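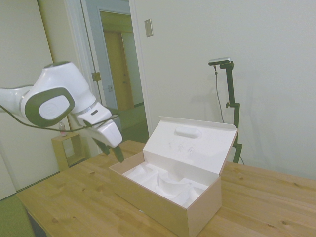

Noémi Illés 在课程意见表中写道，机器人选修课的学生一学期大部分时间都在处理同一只纸盒，家长看到的成果仅是机械臂把东西放进盒里，她希望学校说明，这样的安排与学生将来的学业究竟有何关系。

这一意见由教务处转来，现置于讲稿开头，请主讲人在开场时完整宣读，不作删节。宣读后稍停，再进入正文。

Skirkbridge 中学机器人操作选修课
课程汇报 主讲人备注稿
供 Nisstead 校区教学交流会使用

使用说明

本备注稿与幻灯片同步，各段标题即幻灯片标题。括号内文字为提示，不宣读。主讲人可依现场情况调整措辞，但涉及安全规定、评分办法和数据管理的段落，请按原文宣读，以免与已经下发的课程手册不一致。提问环节的参考答复附于稿末。

一、开场

各位老师，各位同仁，上午好。

感谢 Nisstead 校区提供场地，也感谢各学科组安排时间出席。本次汇报的内容是我校机器人操作选修课的开设情况。课程面向高中阶段学生，已连续开设两个学期，其中第一学期以试讲和调整为主，第二学期按正式课程大纲执行。

刚才宣读的意见，课程组在二月的例会上作了专门讨论。我们认为这一意见提得具体，也提得合理。一门课如果长时间围绕一项任务展开，任课教师有责任讲清楚任务里面包含哪些学习内容，学生在每个阶段做什么、凭什么得到成绩。本次汇报大体按照这个思路组织，先讲任务的选定，再讲课程的推进过程，然后讲评分、安全和数据，最后讲目前存在的问题。

（翻页。此页停留时间不宜过长。）

二、课程定位

机器人操作选修课列入信息技术类选修模块，由信息技术组与物理组共同承担。选课学生须已修完程序设计基础，对物理成绩不作要求。课程共安排17周，每周一次连堂，上课时间固定在星期一下午。采用连堂的原因很实际：设备开机、检查和归位都要占用时间，单节课往往刚完成标定就到了下课时间。

学生两人一组。一人操作时，另一人负责记录，并负责随时按下急停按钮。每次连堂的中段换位。这一分工在课程手册中称为“操作位”和“记录位”，两个位置的表现分别计入成绩，权重相同。

课程的目标，大纲中写得比较简短：学生应能将一项日常的手部动作分解为机器可以执行的步骤，应能记录执行过程，并应能根据记录对失败作出解释。大纲没有要求学生做出能够参赛的作品，也没有要求任务成功率达到某一数值。后面讲到评分时，我还会回到这一点。

（如有听众询问是否与竞赛队重叠，可简要说明：竞赛队由课外活动部门管理，与本课程在人员和经费上分开，此处不展开。）

三、为什么选用带内托的盒子

各位在第一页照片中看到的，是课程的工作台面。白色机械臂在一侧，台面上放着一只掀开盖子的纸盒，盒内有白色的成型内托，对面支架上装有一台小型传感相机，朝向台面。课程的核心任务称为“归位任务”：机械臂取起一件物品，移到盒子上方，调整方向，放入内托，随后合上盒盖。

选定这项任务之前，课程组比较过几种方案。

最早的方案是堆叠积木。堆叠的优点是器材便宜，成败一目了然，学生的积极性也高。试讲时发现，多数小组在前几次课就能写出一套固定坐标，把积木叠起来，之后便不再修改。积木的位置由学生自己摆放，学生很快学会把积木摆到程序所需要的地方。从完成任务的角度看，这样做无可指责，但课程希望学生面对的困难没有出现。

第二个方案是分拣，即按颜色或大小将零件放入不同容器。分拣任务对识别的要求较高，对动作的要求较低，零件只要落入容器即可，角度偏差多少都不影响结果。物理组的教师提出，这样一来，课程中关于姿态、接触和受力的部分就没有着落。

归位任务介于两者之间。成型内托对方向有要求，物品差一个角度就放不平。内托的凹陷和凸起又有一定的引导作用，差得不多时，物品可能顺势滑入。学生因此会遇到一个值得讨论的问题：某一次成功，是程序定位准确的结果，还是内托形状帮助的结果？记录不完整的小组答不出这个问题。

盒盖增加了第二层难度。合盖是一个绕轴的转动，夹爪走直线去推，推到一定位置就会滑脱，或者把整只盒子推走。学生在纸上画出盖沿的轨迹以后，一般能够自己提出要走弧线。数学组的同事曾来听过这一次课，之后在圆的参数表示一节中借用了这个例子。

还有一个因素应当向各位如实报告。带内托的包装盒容易取得，损坏之后更换不需要走采购程序。这一点在课程经费说明中也有记载。

（翻页。）

四、课程推进过程

课程分为四个阶段。各阶段之间不设硬性的时间界限，进度由小组的阶段记录决定，任课教师签字后方可进入下一阶段。

第一阶段，观察与书写。学生不接触机械臂。每组领取一只盒子和一件物品，由一人动手把物品放进内托，另一人用文字写下对方手部的全部动作。写完后交给另一组照做，照做的人只能执行纸上写明的内容。

这次课的气氛历来比较活跃。初稿中最常见的句子是“把东西放进去”。照做的学生按要求停在原地，询问从哪个方向拿、拿哪一端、手抬到多高、何时松开。经过几轮修改，文稿由一句话增加到一整页。课程组保留了各组的初稿和定稿，学期末发还学生对照。不少学生在总结中提到，这份定稿与后来写出的程序在结构上相当接近。

第二阶段，手动操作。学生通过控制手柄移动机械臂，完成取、移、放三个动作。此阶段不写程序，目的在于让学生建立对设备的感觉，包括关节的转动范围、夹爪的开合速度、线缆在运动中所需要的余量。

线缆一项需要多说一句。线缆过紧，机械臂转到某些角度时会被牵住；过松，则可能搭到台面上的物品。每次开机前由记录位检查线缆走向，并在检查表上签字。这项工作看上去琐碎，起初学生重视不够。Lakatos 小组在一次检查中把线缆多绕了一道，手臂抬升时触发了保护停机。设备没有损坏，该组就停机原因写了一份分析，写得相当规范，经该组同意，后来作为检查表填写的范文使用。

（注：Lakatos 为小组自取的名称，各组名称均由学生报备。如听众问及，据此说明。）

第三阶段，示教与记录。学生手动完成归位任务，系统同步保存关节位置、夹爪状态和相机数据。每完成一次称为一条示教记录。全班在学期内共保存500条示教记录，其中包括失败的记录。

是否保留失败记录，课程组内部有过不同意见。一种看法认为，失败记录会干扰后续练习，应当删除；另一种看法认为，学生最需要学习的恰恰在失败记录里。最后采取的办法是全部保留，但每条必须附有标签，注明结果、失败发生在哪一步、记录人是谁。没有标签的记录不计入小组工作量。

标签用语起初由各组自行拟定，很快出现混乱。同样是物品没有放平，有的组写“歪”，有的组写“未到位”，有的组写“基本成功”。全班为此专门用了一次课讨论术语，由学生投票确定了一份标签表。“基本成功”一词在讨论中争议最大，最后没有列入。现行标签表只承认放平与未放平，未放平的再注明原因。

第四阶段，编程与回放。学生根据示教记录编写程序，使机械臂自主完成任务，并在盒子位置和朝向有变化的条件下测试。盒子由另一组摆放，编程的小组在摆放时背对台面。这一规定来自前述积木方案的教训。

盒子斜放是测试中的固定项目。盒子与桌边平行时，多数程序可以运行；一旦斜放，未使用相机数据的程序普遍会偏出内托。学生在这里第一次需要认真处理坐标变换：相机所见的位置，盒子自身的方向，机械臂底座的坐标，三者要放到同一个参照系里。教材上这部分内容仅有一页，课堂上用了整整两次连堂，课程组认为时间用得值得。

（此处可停顿，视现场情况询问物理组同事有无补充。）

五、相机与光线

相机装在独立支架上，从固定位置对准台面。课程手册规定，支架位置在学期内不得移动；如确需移动，须重新标定，并在当日记录首行注明。

执行中遇到的主要困难是反光。白色内托在强光下缺少明暗变化，凹陷处与凸起处在图像中难以区分。学生提出过几种解决办法：改变照明方向、在内托边缘做标记、降低曝光。课程组允许前后两种，不允许在内托上做标记。理由已向学生说明：标记能解决眼前的问题，但换一只盒子就要重新标记，学生也就失去了讨论识别方法的机会。

有一个小组对这项限制提出书面异议，认为工业现场普遍使用标记，课程禁用标记脱离实际。课程组讨论后认为异议有一定道理，决定自下一学期起增设一次对照测试，由同一小组分别在有标记和无标记的条件下完成任务，比较两者的结果和准备时间。异议原文已附入课程档案。

光线的另一个来源是走动的人。有人从支架后经过，影子落到台面，识别结果就可能跳动。各组后来自行形成了一项约定，测试开始前由记录位口头报出“请停”，室内其他人暂不走动。这一约定不在手册之内，执行情况却比手册中的许多条款都好。课程组拟将其正式写入下一版手册。

（翻页。以下安全部分请按原文宣读。）

六、安全规定

本课程的安全规定分为人员、设备和环境三部分。

人员方面。机械臂通电期间，任何人的手不得进入运动范围。需要调整台面物品时，由操作位先行暂停，记录位确认暂停状态并口头答复，之后方可伸手。长发须束起，袖口须收紧，不得佩戴悬垂饰物。急停按钮始终置于记录位可以直接触及之处，记录位在机械臂运动期间不得离开，也不得使用手机。

设备方面。课堂运行速度由任课教师设定上限，学生账户无权修改。夹爪力度同样设有上限。每次开机前填写检查表，内容包括线缆、夹爪、支架紧固情况和急停测试。检查表不完整的，设备不予开启，该组当次课改为整理记录。

环境方面。书包和水杯统一放在指定位置，不得带上台面。通道保持畅通。课后机械臂须回到停放姿态并断电，由两名组员共同签字。

自开课以来未发生人员受伤。保护停机发生过若干次，均有书面分析存档。课程组的态度是，停机一经如实记录，不扣分；隐瞒不报的，按违反安全规定处理。

七、评分办法

总评由过程记录、阶段签核、口头答辩和期末测试四部分组成，其中过程记录所占比重最大，期末测试所占比重最小。

期末测试的比重，家长和学生都问得较多。部分学生认为，花了一个学期完成的程序，最后能不能把物品放进盒子，应当是最主要的依据。课程组理解这种看法。之所以没有采用，是考虑到期末测试受偶然因素影响较大，一次碰撞、一次光线变化，就可能使准备充分的小组失败。过程记录则覆盖整个学期，较能反映学生的实际工作。

口头答辩的方式如下。教师从该组的示教记录中抽取一条失败记录，学生查看数据后说明失败原因，并提出验证办法。答辩时两名组员分别作答，不得互相提示。评分标准有三级：能够指出失败发生在哪一步，为合格；能够用数据支持所说的原因，为良好；能够提出可以执行的验证办法，并说明什么样的结果会推翻自己的判断，为优秀。

第二学期的答辩中，Zundora 小组抽到的是一条合盖失败的记录。该组起初判断为夹爪打滑，查看关节数据后改变了意见，认为盒子在合盖之前已经发生位移。教师追问依据，两名学生各自指出了同一段数据，并提出将盒子固定后重复一次。当场重复的结果与他们的预计不完全一致，盒盖仍未合严。该组得到的等级为优秀，理由写在评语里：判断有依据，验证可执行，对不一致的结果没有回避。

这个例子也可以用来答复开头宣读的意见。学生在台前反复处理一只纸盒，所练习的内容包括把话写清楚、把数据存完整、对自己的判断负责。理科实验报告需要这些能力，文科的材料分析同样需要。课程组不主张夸大选修课的作用，一个学期的课也不足以决定学生的升学方向。我们能够确认的是，学生期末提交的记录与期初相比，用语更准确，缺项更少。这些材料可供家长查阅。

（如时间不足，本节可略去评分等级的细则，但 Zundora 小组的例子请保留。）

八、数据管理

示教记录保存在校内服务器，学生凭小组账户访问。相机画面以台面为主，手册要求记录期间人员退出相机视野；画面中如出现人脸，由任课教师在归档前删除该段图像，关节数据予以保留。

学生对本组记录有查看和下载的权利，无权修改已经归档的标签。如认为标签有误，可提交更正说明，原标签与更正一并保留。课程结束后，记录供下一届学生使用，使用时隐去小组名称。是否同意留用，由学生在结课时签字确认，不同意者不影响成绩。

Nisstead 校区如有意使用这些记录开展教学，可以通过教务处提出申请。两校区设备型号不同，关节数据不能直接套用，但标签表、检查表和失败分析可以参考。

九、存在的问题

第一，设备数量与选课人数不相称。机械臂由各组轮流使用，未轮到的小组整理数据或编写程序。轮换表执行得较为严格，但临近期末时矛盾仍然突出，部分小组要求利用午休时间上机。午休时间没有教师值守，课程组未予同意。

第二，两名组员的投入不易平衡。操作位和记录位虽然按时轮换，编程阶段仍容易出现一人写、一人看的情况。现行办法是由教师随机指定一人讲解当周程序，讲解不清的，该周签核顺延。这个办法有效果，也增加了学生的紧张感，有学生反映准备讲解的时间超过了编程的时间。如何调整，尚无定论。

第三，纸盒的磨损。反复开合之后，盖与盒身连接处变软，盒盖不再停在原来的角度，早期记录与后期记录之间因而缺乏可比性。学生首先发现了这一现象，并建议给盒子编号、登记启用时间。建议已经采纳。更换盒子的标准仍在讨论，目前由任课教师凭经验决定，这样处理不够规范。

第四，评语的工作量较大。过程记录逐条批阅，任课教师每周需要投入的时间超过一般选修课。信息技术组与物理组已就课时折算提出方案，待学校审定。

第五，课程与后续学习的衔接不足。学生修完本课之后，没有更高一级的课程可选。部分学生转入竞赛队，部分学生希望继续研究原来的题目，但缺少正式的渠道。课程组建议在研究性学习中设立相应的题目，由修过本课的学生申报。

（翻页。）

十、下一学期的安排

课程总周数不变，阶段划分不变。调整的内容主要有以下几项。

术语讨论提前到第一阶段，在学生开始保存记录之前完成。新一届学生可以参考现行标签表，但须重新讨论、重新表决，不直接沿用。课程组考虑过直接下发，征求上一届学生意见时，他们普遍主张保留讨论。

增设标记对照测试，安排在第四阶段前半段。

增设一次公开课，邀请家长到教室观看学生的日常工作。公开课不安排表演性的演示，按当周进度正常进行，机械臂出现失败时也照常记录和分析。邀请函将附上第一阶段的练习说明，家长到场后可以先做一遍书写练习，再看学生操作。Noémi Illés 的意见对这项安排起了推动作用，课程组已去函致谢并发出邀请。

归位任务中的物品由各组自选，经教师检查重量和边角后使用。自选物品会带来内托不匹配的问题，学生须自行判断哪些物品适合、哪些不适合，并写出理由。

十一、结束语

以上是课程的基本情况。课程手册、检查表、标签表和答辩评分标准的复印件放在会场入口，各位可以自取。学生的书写练习因涉及个人作业，只供会场查阅，请阅后放回。

感谢各位。以下时间留给提问。

（提问环节由会议主持人掌握。主讲人留在台前，不必返回座位。）

附：提问参考答复

关于没有机械臂能否开课。可以开设第一阶段和标签讨论部分。两个人、一只带内托的盒子和一叠纸即可完成书写练习。后续阶段可使用仿真软件，但仿真中的接触与实物差别较大，线缆、反光和纸盒磨损等问题也不会出现，建议在课程说明中写明这一限制。

关于学生基础不一。程序设计基础为选课前提，此外不作筛选。基础较弱的学生在记录位上往往表现细致，课程组未观察到基础较强的学生在答辩中占有明显优势。此项为任课教师的印象，没有作过统计，答复时请说明。

关于是否使用学习算法。本课程不作要求。示教记录在格式上可供训练使用，个别小组在课外作过尝试，未列入评分。如提问者有兴趣，请会后与任课教师联系。

关于家长能否查看成绩依据。可以。过程记录、签核表和答辩评语均可查阅，须由学生本人陪同。

关于急停按钮由学生掌握是否妥当。任课教师另有总停开关，可同时切断全部设备。记录位掌握急停，意在保证每台设备旁始终有人专注于观察。学生误按急停不予追究。

关于盒子从何而来。由师生收集的旧包装盒，外观有差异的不混用于同一小组的测试。

其他未列入的问题，主讲人可当场记录，会后由课程组书面答复，并抄送 Nisstead 校区教务处。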